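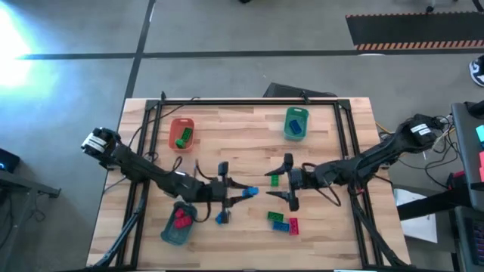 Nulterlow two-arm tabletop kit: a long review, with one fault you should know before you buy

Posted Jun 13, 2026 by Uzma Jadoon
Filed under: Arms and grippers

I have been meaning to write this one up since March, and I kept putting it off, partly from laziness and partly because I like this kit so much that I didn't want to be unfair to it on a bad day. Well, the bad days have sorted themselves out enough that I think I can be fair now, so pull up a chair (and maybe get some coffee, I do go on).

The Nulterlow is a pair of small black arms on an extrusion frame, made to work over one table. We use ours for sorting toy bricks by color into little baskets, and for passing a brick from one arm to the other, because a handover shows up everything that is wrong with a setup. I'd say the kit goes together nicely. Sohail Virk and I built it in a weekend and only argued over the cable clips. The motion is smooth, the fingers meet squarely, and for the first 409 handovers I had nothing to complain about at all. Then we got to the trouble.

What went wrong

On the next handover the left gripper did not let go. The right one had closed on the brick, just as it should, and the software said "released" on the left side, cheerful as you like, and the left fingers stayed shut. The right arm pulled away, the brick stayed put between the two of them, and both arms leaned against each other until the wrist motor on the left got hot enough to smell. I hit the stop switch. Nothing broke and no fingers were anywhere near it, thank goodness, but I did sit down for a minute afterward!

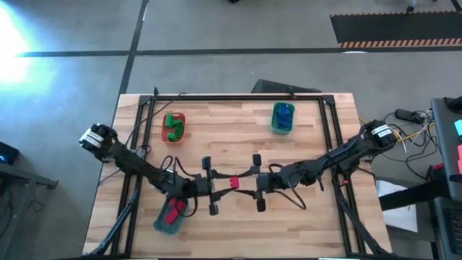
It took us longer than I'd like to admit to find the cause. The "released" message is sent when the open command goes out, and it never checks whether the fingers have moved. So if the gripper misses the command, the other arm has no way of knowing and carries on with its pull. Ours was missing the command because the connector at the left gripper had worked a little loose from all the wrist turning. Waqas Farooqui found it by wiggling the cable with the motors powered down, a method I recommend warmly over my own, which was reading logs until midnight.

I wrote to the maker and heard back from Gøran Strömberg, who was very kind and very quick. He sent firmware that waits for the finger position to change before it reports a release, plus a locking clip for the connector. He also told me where to find the torque limit, which ships at 600 in the settings file (the manual gives no unit, and I do wish it would). We brought ours down until an arm gives up early when it meets something solid. It still holds a brick just fine.

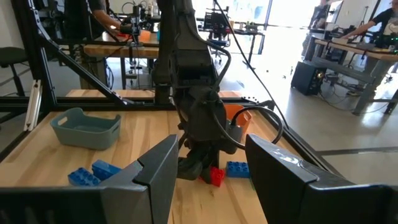
After the clip and the new firmware we went right back to handovers and ran 1658 of them over the following weeks. There were four failed releases in that lot, and every time both arms stopped and waited for a person, which is all I ever asked of them. Dropped bricks I don't mind. A dropped brick is cheap and makes a pleasant clatter.

A few smaller gripes while I'm here. The loose cable runs along the arms need more clips than you get in the box. The stop switch comes on a lead so short that Sohail had to lean over the table to reach it, and I think that is a poor place for anybody to be leaning, so we bought a longer one from Ventura. And the manual puts its safety page at the very back.

Would I buy it again? Yes, gladly, but I'd update it before the first run, fit the clip the same afternoon, and keep my hands out from between the arms whatever the screen says about who has let go. If you have an older kit, write to them and ask for the clip. They sent ours free of charge, and it arrived with a nice note.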